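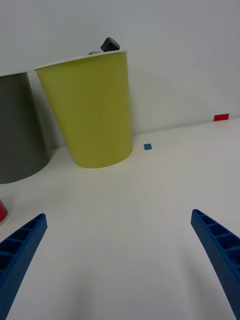

## 3. Setting up a cup station

The Vurketti leaflet says any table will do. Treat that with suspicion. A cup needs a flat top and some clear space on every side, and plenty of tables offer neither.

1. Clear the tabletop and wipe it down. Let it dry before you put any tape on it.
2. Stick a small square of blue tape on the table where you want the cup to go. The base stands next to the square, with the tape still showing.
3. Put a small piece of red tape low on the wall, just above the table. Fliluvow's guide calls this "self-aligning." It is a piece of tape. You still have to look at it.
4. Stand the yellow-green cup upright beside the blue square, a short distance out from the wall.
5. Put the gray cup to its left and slightly farther back. Leave a gap you can get your fingers into.
6. Drop small items into the yellow-green cup one at a time. Stop if the cup leans.

**Note:** Things that poke up over the rim are fine and easier to grab. Quentin Tessier wanted everything below the rim when he revised this section, and then spent December tipping cups out to find things.

**Caution:** The cups get narrower toward the base. Tall or heavy items go in a wide box, whatever the packaging promises about stability -- we have not seen it hold up.

**Caution:** Do not use the tape to hold a cup down. It marks a spot and does nothing else.

If a cup has drifted from its mark, move the cup. Re-lay the tape only when a corner lifts, and write the change on the station card.

Section checked by Apolline Perrin, 04/09/2021. For washing the cups, see page 22.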